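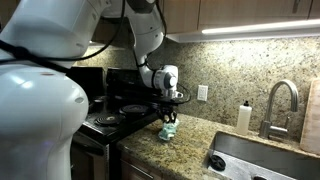
What is Wullano, and who can come?
Wullano is a small cooking school for home cooks, and anyone aged 14 or over is welcome, whether you bake every weekend or have never peeled an onion.

We get asked that first question a great deal, usually on the phone, and usually by somebody who has just spelled our name three different ways before finding us. So we thought we would use this page to tell you a bit more about who we are, how we got started, and what an evening or a Saturday course with us is like. Put the kettle on if you have one handy, we do tend to go on a little.

The school was started by Vilja Aaltonen and Hyun-seo Yeon, who met over a tray of rye bread that had refused to rise. Vilja was teaching a night class in Draltlow at the time, in a borrowed hall with an oven that ran hot on one side, and Hyun-seo had signed up as a student (she will tell you she only came because the pottery class was full). By the end of that term they were trading recipes, and by the following September they had signed a lease on their own place and painted the front door a green that neither of them has ever quite agreed on.

Our building is older than anything we cook in it. The stone over the side entrance says 1787, and it was a grain store first, then a chandler's, then for a long while a shop that sold buttons and thread. Some of our neighbors still call it the button shop, and we answer to that too. The floors slope toward the street, so please don't be surprised if your lemon rolls away from you.

What we teach is everyday food. We love a grand layer cake as much as anybody, and there is a course for that, but most of our calendar is given over to the kind of cooking you will really use at home: soups, breads, pickles, dumplings, a good roast chicken and the three or four dinners you can make out of what's left of it. Vilja takes the bread and preserving classes and is very patient with nervous bakers. Hyun-seo teaches the stocks, stews and dumplings, and also Knife Basics, which we'd gently push on every beginner – it makes all the other classes so much more fun!

Classes are small, with 2 teachers in the room for every session. You'll cook your own dish from start to finish and then we all sit down and eat together, and that last part matters to us more than we can easily say. People arrive tired from work, a bit shy, and an hour later they're passing the butter and arguing about whether cinnamon belongs in meatballs. We have had students come for one class and stay on for years. One couple has now taken the dumpling course 27 times between them, and they are still not speaking about who folds better.

The Shin Table is our monthly supper, named for the long narrow lane behind the building, where we held the first one out of doors on a windy night and lost most of the napkins. Students do the cooking, friends and family do the eating, and the menu goes up on the door the week before. If you have finished any of our courses you may put your name down to help.

Then there is the Drimano shelf, our little lending library of cookbooks. It began with one box of books and has crept along the hallway ever since, past the coats and up the first few stairs. Borrow what you like and bring it back when you're done. Notes in the margins are very welcome, and splashes are forgiven.

A few practical things. Aprons, ingredients and recipe sheets are all included in the price of a class. Please wear closed shoes and tie back long hair. Tell us about allergies when you book, and call us if you're worried, as we can change most menus with a few days' warning. The front entrance has a step, but the side one is level, and we're glad to meet you there. If you need to cancel, let us know as early as you can and we will move you to another date.

To book, or just to ask whether your sourdough starter is supposed to smell like that, telephone the school or stop in while the green door is open. Vilja is usually in during the mornings, Hyun-seo in the afternoons, and there is nearly always something on the cooling rack that needs a second opinion.

Page last updated 2023-03-22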